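CHORES AND MACHINES – quick round-up before the break

Mon 10 August

Short one this time, half the office is away and I promised Hacer this would be in by noon. So. Can they do the dishes yet? No. Can they do other things? Sort of, read on. Thanks to everybody who wrote in after the April issue, will answer you all, slowly.

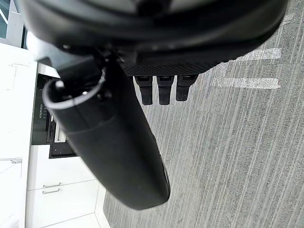
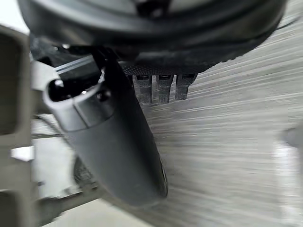
Kitchens first, as that is what most of you ask me about. My own view, same as last year – the arm is fine, the hand is getting there, it's the room that beats them. Every home kitchen is a little different and nobody builds one for a gripper. Take the drawers in the first picture, white flat fronts with short bar handles, one just above the other. Easy for you and me. For a machine each bar is a narrow target, it has to get round the bar without scraping the front, then pull straight, then let go without dragging the drawer back with it. Do that, fine, now do it with the drawer under it. Dirceu Meireles kept a tally for us at the Anness test flat over the spring: 33 tries at opening a drawer and putting a spoon away, 20 of them good start to finish. Most of the bad ones were the letting go. He says a stiff runner throws everything off and his own drawers at home are worse than the test ones.

Holding long round things is another one that's harder than it looks. A cylinder wants to roll in the grip or swing down at the heavy end. Ohemaa Gyamfi has been on about this for months and I think she is right, people clap for the pick up and forget about the next 10 seconds. Brooms, mops, vacuum tubes, rolled up posters, all the same headache. She'd like every demo to include a walk across the room and a doorway. Me too.

Shop floor is further along, no suprise. Dandach have a cell that loads trays and wipes down the bench after every batch, been going since April with one long stop for a bad cable. Tetteh Ofori went to see it and came back fairly cheerful. Parts come in facing the same way, bench is at the same height every day, lights stay on. Wiping still leaves the corners. A person does the corners. Tetteh asked what happens when somebody leaves a coffee cup on the bench and got a long silence, then "we ask them not to".

Võ are going the other way – one job only, folding shop aprons, and they won't talk about anything else until it is right. Slow to watch. Folds are neat though.

Prices. Pristivia quoted Dale Ross 2000 a month to rent their floor cleaning unit, service included, you move your own chairs. Dale said no for now, his Saturday kid moves the chairs and mops as well. He'll look at it again if they bring out the smaller model, and wants to hear from anyone who has rented one and is willing to talk, good or bad. Write to me and I will pass it on.

Also – somebody asked if laundry is solved. Moving a pile from A to B, often yes. Finding the other sock, no. Turning a sleeve the right way out, seen it done once, took ages, would not bet on seeing it twice.

Next issue: windows, stairs, and Ohemaa's full notes on mops if I can get them down to one page. Send me your own drawer stories, stiff runners espescially welcome. Reply to this mail, same adress as always.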